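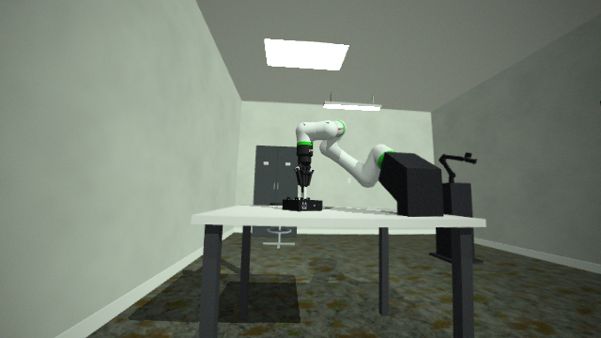 Reviews > Furniture > Tables

Hisemmont Folding Work Table

2 min read

I bought the Hisemmont in September for sewing and bill paying. It weighs 31 pounds, and I can get it up the stairs alone. The legs lock firmly. The top wipes clean, but pencil marks need a second pass. One foot squeaked until I tightened it. My old Mornus cost less and wobbled from day one. I'd buy this one again, though the carrying handle digs into your palm.

Comments (2)

Mitsuko Iwasaki: Does it hold a heavy sewing machine without bouncing?

grarn303: Mine does at normal speed. Flat out, it shakes a little.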